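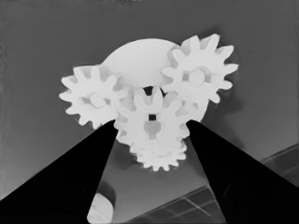 Simulated view of the Dultum cell: gripper fingers at the centre gear of the gear assembly.

Home | Our Work | Careers | Contact

Robot Cell Technician (Setup and Maintenance)
Vustow, Zencombe site
Permanent, full time
Posted 1/31/23

We're looking for someone patient and handy to take over the daily care of our Dultum cell, the small two-fingered gear assembly station at the back of our Zencombe workshop. It has been lovingly looked after by the same pair of hands for years, and those hands are moving across to our training program in August, so we'd like to have you settled in well before then and learning the cell's habits while there's still someone beside you to ask.

The cell builds plastic gear trains for our customer Bouazza. It picks up a gear, brings it over its neighbours, turns it a little until the teeth find each other and lets it down. When everything is lined up it's a lovely thing to watch (visitors tend to stay longer than they meant to!). When the fingers have drifted by even a hair, the teeth sit on top of one another and the arm stops and waits for you. Most of this job is making sure that doesn't happen, and being cheerful and methodical when it does.

What your days would look like

You'd start the morning with the warm-up routine, then check the fingertips for wear and confirm that both of them close on the centre line. Fingertips are swapped every 970 cycles, and after each swap the grip has to be taught again, first in the simulator and then slowly on the real arm. We try every change in simulation before it goes anywhere near the floor, and we'd ask you to keep to that even on a busy afternoon. You'd also clean the part trays, grease the joints on schedule, look after the cables and keep the logbook in handwriting that other people can read.

About once a season we change over to a different gear set, and you'd lead that from start to finish: new grasp points, new heights, new approach angles, and a good long trial run before we hand anything back to production.

What we'd like you to bring

A trade certificate or college diploma in mechatronics, millwrighting, instrumentation or something close to it would be ideal, though we've hired very good people who came to us from bicycle shops and sewing machine repair, so please don't rule yourself out. You should be comfortable with hex keys, feeler gauges and a multimeter, and be willing to spend time at a screen moving a pretend arm before you move the real one. Some experience teaching positions to an industrial arm would be a help. If you haven't used our simulator, we'll show you, and you'll have 8 weeks of paid side-by-side training before you're on your own with the cell.

You'll need to be able to kneel, reach into the cell once it's locked out, and lift boxes of parts now and then. Tell us if any of that would be difficult and we'll talk about how to arrange the work.

What we offer

The pay band is $70,000 to $94,000 a year depending on experience, with dental and extended health from your first day, a boot and tool allowance, and a proper lunch room with a window. Hours are 7:00 to 3:30. There is an on-call turn, shared among the technicians, and we pay for it whether the phone rings or not.

How to apply

Send a résumé and a short letter to Hye-jin Shim, our cell maintenance lead, through the Careers page. In the letter, please tell us about a machine you once got running properly again and how you went about it. It doesn't have to be a robot. Hye-jin reads every letter herself and will reply to you either way. Short-listed applicants will be invited in for a tour and a paid half day at the bench, working through a fingertip change with one of us.

Recent postings
Tooling Clerk, Zencombe
Simulation Assistant (part time)
Apprentice Millwright
Shipping and Receiving, afternoon shift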